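**Cup task: two hands or one? (student demo project)**

**darnetti_dan** wrote:

OK so our club signed up for the student demo day in July and I somehow ended up in charge of the drinks task. The idea is simple on paper. We record people doing a job with the hand-held grippers, train on the recordings, and then the arms are supposed to do it by themselves in front of parents and whoever else wanders in.

My question is whether we should be recording the cup stuff with both grippers or just one. Half my team says two hands is asking for trouble. I've been collecting for two weeks now and I can't make up my mind. We have 194 demos so far, all mixed up, and I'd like to stop mixing before it gets any worse.

**pourdecisions** wrote:

One hand. Please. We did a drinks task last year and every time we added the second arm the thing got confused about who was supposed to move first. You end up with two arms hovering there like people at a four-way stop.

Also what are you putting in the cup? Because if it's water your wrist camera is going to hate you.

**mossyrobot** wrote:

Disagree with pourdecisions, at least for thin plastic cups. One gripper squeezes, the wall caves in, and everything comes up over the top. With two you can share the load a bit. My vote is two, but you have to be really picky about how the tips meet the cup. Can you get a picture of how you're holding it?

**darnetti_dan** wrote:

Liên is the one doing most of the two-handed ones so I asked her to jump in. She's got a picture.

**Re: Cup task: two hands or one?**

Hi all! Dan said you wanted to see the grip, so here's me with both grippers on the cup.
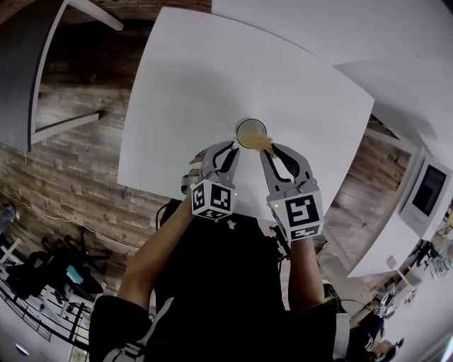 **Liên Ngô**
*Data lead, Drutell Student Robotics Club*
*Posted 22 May 2020*

As you can tell it's not exactly tidy. The cup is tilted, and whatever is in there is coming up at the rim on the right gripper's side, or close to it. I'm a two-hands person and I still want to keep doing it this way, but I think I'm coming in too low with one side and too high with the other, so the cup wants to tip.

What I've been trying this week is to get both tips level first, wait a beat, and only then close. It feels silly and slow while you're doing it. But the replays look so much calmer! I used to rush because I wanted to get through the list before my ride came.

The other thing is the tracking. I keep wanting to roll my wrists inward to get a better angle on the cup, and then the marker cubes turn away and I worry the track gets jumpy. So now I keep my elbows out a little and move my feet if I need to. My shoulders are not thrilled.

**pourdecisions** wrote:

OK that's a flimsier cup than I was imagining. I'll soften my position to "one hand, but get a better cup."

Seriously though, why not a stiff one? You're making the hard version of the problem for a demo day. Parents don't care what the cup is made of.

**darnetti_dan** wrote:

We already bought a giant sleeve of the clear ones, and Lahtinen (that's our rival club, for anyone new) did theirs with a stiff mug last time. I kind of want to beat them on the harder one. I know, I know.

**mossyrobot** wrote:

Petty reasons are fine reasons.

Liên, the level-then-close thing is right, keep doing that. Two more thoughts. Mark your starting spot for the cup with a bit of tape under it so you can vary it on purpose – a finger's width this way, a finger's width that way – and not just by accident. And decide now what you do with spills. Do you toss those recordings or keep them?

**Liên Ngô** wrote:

Toss, so far. I've thrown out 11 from my own batch. Dan thinks we should keep them.

**darnetti_dan** wrote:

I think we should keep the ones where you recover! If the cup starts going and you catch it, I want the arms to know how to do that too.

**pourdecisions** wrote:

Keep recoveries, toss disasters, and put them in separate folders so you can change your mind. We lumped ours together at Nukholm and spent a whole weekend pulling them apart again.

**Liên Ngô** wrote:

Separate folders, deal. I'll do 50 new ones with both hands, level first, and less liquid in the cup to start with. Dan can do a one-hand batch for pourdecisions and then we train both and see which one makes a bigger mess.

**mossyrobot** wrote:

Same number in each batch or it's not a fair fight. And have the same person do both if you can. Dan's hands are not your hands.

**darnetti_dan** wrote:

Ugh, fine. Liên, are you free Monday?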